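Grarkine Opens Second Repair Hall for Used Desktop Computers

Program will return office machines to schools, libraries and small clubs

PRESS RELEASE — For immediate release, July

Grarkine, the computer reuse company, announces the opening of its second repair hall, in the former printing house on the Bakalis site. The new hall is dedicated only to desktop computers. It will receive machines that offices no longer want, check them, repair them where the repair makes sense, and send them out again to people who can use them.

The first hall, which opened with four workbenches and one telephone, will continue to work with laptops and monitors. Until now both kinds of equipment shared the same shelves, and desktop cases, being large, often had to wait in the corridor. The new hall has 12 workbenches, a separate room for cleaning, and a loading door wide enough for a pallet truck.

"For a long time we had to refuse desktops, and this was painful for us," said Kosmas Fragkou, director of Grarkine. "A desktop is the easiest computer to repair. You open the side and almost everything is in front of you. It is a pity when such a machine goes to scrap for the reason of one tired fan."

During the last program year, Grarkine received 1283 desktop computers from companies and public offices in the region. Of these, 537 were given a second life. Many of the others were complete and in fair condition, but there was no place to work on them. With the new hall the company intends to handle around 2000 machines in a year.

Every desktop that enters the hall follows the same path. It is first registered, and the storage drive is taken out and goes to a locked cabinet until it is erased or destroyed, according to the wish of the donor. Then the case is opened and the dust is removed. After this comes the inspection of the power supply, the motherboard, the memory and the cables.

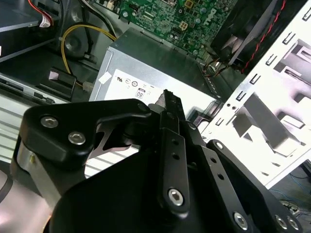
The power supply receives special attention in this inspection. Grarkine does not open power supply units, which can hold a dangerous charge also after the plug is pulled. The unit is tested under load for one hour, and if the voltage is not stable, it is replaced as a whole. The technician copies the values from the specification label to the work card, so that the replacement has the correct output and the correct connectors. Units with an unreadable label are not used again.

Parts are a large portion of the work. A computer with a damaged motherboard may still have good memory, a good fan and a good set of screws. These parts are sorted in drawers by type and used for the next machines. For the sorting and the stock list the hall uses Prustex, a simple inventory program which the company has used in the first hall for three years. Each drawer has a printed number, and the number on the work card must agree with it before a part leaves the shelf.

Finished computers are distributed together with Flimine, a partner association that collects requests from schools, village libraries and sports clubs. Flimine also offers a two-hour introduction for every place that receives more than five machines. The receiving organization pays only a small fee for transport. A keyboard and a mouse are included, and a monitor is included when the first hall has one available.

"We are asked sometimes if an old desktop is still useful," Mr. Fragkou added. "For writing a letter, for the catalog of a library, for the homework of a child — yes, very useful. We put a new drive inside and the people are surprised how quick it is."

Grarkine invites companies that plan to renew their office equipment to make contact before the old machines are put into storage. Computers that stay for years in a damp cellar are much harder to save. Donors are kindly asked to leave the cases closed, to keep the power cords together in one bag, and to mark any machine that has a known fault. Pickup is free of charge for ten computers or more. Smaller quantities can be brought to the loading door between 8 a.m. and 3 p.m. on working days.

Visitors are welcome in the new hall during the opening month. Groups should write in advance, as the walkway between the benches is narrow.

About Grarkine

Grarkine collects, repairs and redistributes used computer equipment. The company operates two repair halls, one for laptops and monitors and one for desktop computers on the Bakalis site.

Press contact: Grarkine, Office of Communication, Bakalis site, Hall 2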